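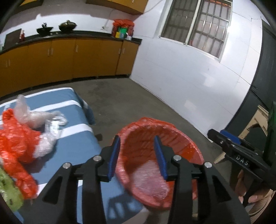
Ticket 2535 – Ustament label printer drops jobs after sleep
Opened by: Kobe Schouten, Canemberg returns desk
Status: monitoring

Printer stops accepting jobs from the Joshi stock system when left idle for 30 minutes. Queue shows "sent" but no label comes out. Power cycling clears it and the held jobs then print in one go, sometimes twice. It affects all returns lines, including the orange-red plastic baskets that are labelled on the film wrap, where a duplicate cannot be peeled off without tearing the film. Desk has been told to pause wrapped items until this is fixed.

Tuesday, 09:40
Checked cable and switch port. No errors. Printer replies to ping while awake, stops replying once the panel goes dark. Test label from the front panel prints normally.

Tuesday, 11:15
Sleep timer set to off in the printer menu. Setting reverted to 30 after a restart. Tried again through the web page of the printer, same result. Firmware is the version supplied in September.

Tuesday, 13:05
Found the Skisuvwood print server pushing its own profile at each start. The profile holds the sleep value and overwrites the local one. Changed it there, restarted both. Timer now stays off.

Tuesday, 14:50
Sent 40 test labels after a two-hour idle period. All printed, no duplicates. Raised the server timeout from 2000 ms as well, as two earlier jobs had been logged as retries.

Kobe to report any repeat print with the job number from the Joshi screen. The second printer uses the same profile and still needs a restart, booked for after the evening shift.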